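Small Blocks, Hard Surfaces

What the shape, size and finish of a toy block do to the way it stacks

The building block is usually sold by the piece count, and the count says little about how the set will behave. The largest box in the Trelside catalog holds 214 pieces and builds less well than sets a third its size. Face geometry and surface finish matter more.

Rasha Najjar has designed blocks at Flidden for most of her working life. Her first rule concerns flat area. A cube offers six usable faces, all the same. A cylinder offers two, and the rest of it rolls. A hexagonal prism has eight faces, and on a low one the two large ones do nearly all the work. Stars are the awkward case. The top and bottom of a five-pointed prism are flat enough to carry a load, but the sides meet the table only at the tips of the points, so a star stood on edge rests on two narrow lines.

"People buy stars for the color and the outline," Najjar says. "Then they find they are decent plates and poor walls."

Finish

Smooth faces slide. The remedy is texture, either molded in or left by the production process, and it is normally confined to the top and bottom. Sides stay glossy because they are handled more and wiped more. Hanan Bitar, who runs the block room at Clandiswood, sorts her shelves by top surface first and color second. Her older smooth pieces go to the youngest children, who mostly line things up – height comes later.

Ridges have a cost. They hold dust, and fine crumbs are worse. Bitar brushes the textured faces dry every Friday and washes the whole stock in April.

The board

A block set needs a base, and carpet is a bad one. Bitar uses flat wooden boards, pale enough that every color reads against them. A board with striped grain is useful in another way: the stripes give a child a line to build along. Mixed shapes tend to collect in the middle, where a triangular prism set down on its own is easy to find again.
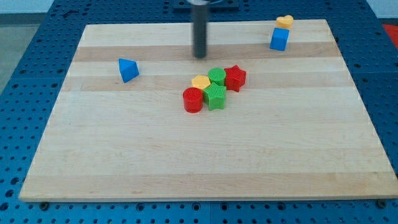
Buying and storing

Hyun sells single shapes loose, and its list now runs to 1,886 items once every color is counted. Few rooms need more than five or six shapes. Start with cylinders and hexagons, add triangles for slopes, and limit stars to one in ten.

Store by shape in shallow trays, 2 layers deep at most. Check new stock against old before mixing, as a difference in height too small to see on one piece will show by the fourth course of a wall.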